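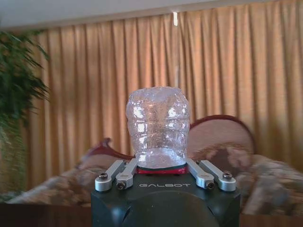 **mopqueen_tirk** wrote:

So we've had the robot on lounge duty at Praltance since April and people keep asking me if I still have a job. Yes! Same shift, same pay, different job though. I used to do the whole ground floor with a cart and a podcast. Now the robot gets bottles and trash in the guest lounge, and I do bathrooms, beds, and whatever it leaves for me on the Grirura app. The app is the part I hate. It pinged me 20 times before lunch.

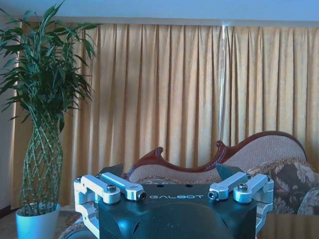 *Gripper open, sofa behind it. Says GALBOT right on the front.*

**night_desk_Spahić** wrote:

20 pings is nothing, try it from the front desk lol. Guests call me when it parks in front of the TV.

My real gripe is hours. Tirkville has 576 rooms between the two buildings and they used to have a second person on evenings. She moved to laundry in the spring and that slot just never got posted again. You can say no one got laid off, and sure, but it's still one less job.

**mopqueen_tirk** wrote:

ok fair, I wasn't counting the evening slot. She did ask for laundry, though (her knees).

**Tâm Tôn** wrote:

I trained on it for two days and I like it way more than I expected. My back was wrecked from bending over low tables all shift, and I'll give those up to anyone who wants them. What bugs me is we got a $200 bonus for learning the thing and now we're basically the repair crew too. Put that in the job title and pay for it!
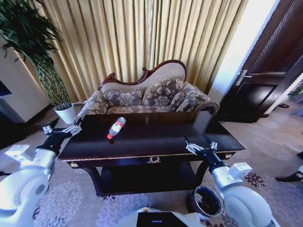 *Coffee table, one water bottle on its side, both arms out. Wastebasket's down by the right arm.*

**gus_hvac** wrote:

All that for one bottle?? I could've had it in the can before I finished typing this.

**Tâm Tôn** wrote:

Sure, one bottle. Now do it all night and then go lift mattresses, Gus.

**night_desk_Spahić** wrote:

Gus has a point about speed tbh. But management's looking at the month, and they like that number. Mine too, I cover 2,600 check-ins with the same desk staff we had before.

**mopqueen_tirk** wrote:

Does anyone know how to mute the app just for breaks? I tried the bell icon and it logged me out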